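I watch a lot of movies at home, over 100 last year if my notebook is right, and I'd gotten fed up with the streaming menus. So when Tiziana Ruggiero told me Clirnano was putting out the Sartori box again, I ordered it that night!

**The Sartori Collection (Clirnano, 13 films, region free)**

You get the early black-and-white comedies, the three long family dramas, and *Prurcombe*, which I'd only ever seen on a bad tape with the last reel missing. The new transfer keeps the grain, and the night scenes by the canal finally look like night (my old copy was just gray soup). The sound is mono all the way through and that's fine by me. 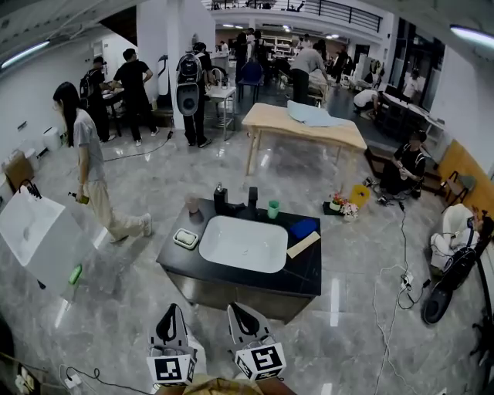

*Black counter, white basin, black faucet.*

The book is 181 pages. I skipped the introduction and went right to Magdy Saber's essay on how slow the movies are – he loves the slowness, I only sort of do – and then Cinzia Carbone's piece on the music, the one I keep going back to.

My gripes: the sleeves are tight cardboard, and 2 of my discs came out with light scuffs. They play okay. The subtitles on the comedies are a little small if you sit far back, too.

Extras: a long interview with Gualtiero Colombo, trailers, and a commentary on *Prurcombe* by Fatima Nwachukwu. Start with the commentary, she's really funny.

Ships in a plain brown mailer. English and Italian subtitles.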